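Grendari Community Pantry
Progress report to the Brokell Fund
Submitted Jun 17, 2023
Prepared by Kulsoom Swati, program manager

Summary

The grant period is now at its halfway point. The home delivery service is running on all three routes, the new intake form is in use, and spending is slightly under plan. One item, the second walk-in cooler, is behind schedule. Details are below.

Deliveries

We made 1736 deliveries in the first half of the grant, to 200 enrolled households. The Chu Street route is the largest and takes a full morning. The Anura route was added last, after the apartment buildings on the east side asked to be included, and it still has room for more stops.

Most enrolled households get one delivery every two weeks. Households with an infant or a person on a medical diet can ask for a weekly delivery, and 60 have done so. That is more than we planned for in the proposal. We have covered it by moving one driver from the warehouse shift to the road, but this leaves the warehouse short on the days when the produce supplier comes in.

Missed deliveries were a problem at the start. Drivers were leaving when no one came to the door, and the food went back to the pantry. We now call the evening before and again when the driver is on the way. Shahzad Kakakhel set up the call list and keeps it current. Returned food has dropped since then, though the buildings with locked lobbies are still hard to serve and we do not have a good answer for them yet.

Packing and supplies

Packing moved from the front room to the back hall in the spring. The hall is cooler and has a wider door to the loading area. Dry goods are packed the day before and cold items are added in the morning.

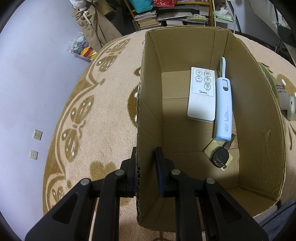

Box costs have gone up twice since the proposal was written. We asked drivers to collect boxes from the previous delivery, and many households now leave them out. Boxes that are too weak to reuse go to recycling. Plastic totes were considered and set aside for now — they cost more up front and we have nowhere to wash them.

Intake

The old intake form ran to four pages and asked for papers that many people did not have on hand. The new form is one page, front and back. It is available in English, Urdu and Spanish. Staff report that a first visit is shorter, and fewer people leave with the form half done. We still need a better way to record allergies, which are now written in the margin.

Cooler

The second cooler was to be in place by the end of the first quarter of the grant. The electrician found that the panel in the back hall could not carry the load, and the upgrade needs a permit. We expect the permit in June. Until then we are limiting dairy orders to what the first cooler can hold.

Budget

Fuel and box costs are over the planned amounts. Wages are under, as one driver position was filled late. Overall spending is 8 percent below plan. We ask for the fund's approval to move the unspent wages into supplies — a revised budget sheet is attached.

Next period

Fill the open warehouse shift. Finish the panel work and install the cooler. Add stops to the Anura route. Add an allergy section to the intake form and reprint it in all three languages.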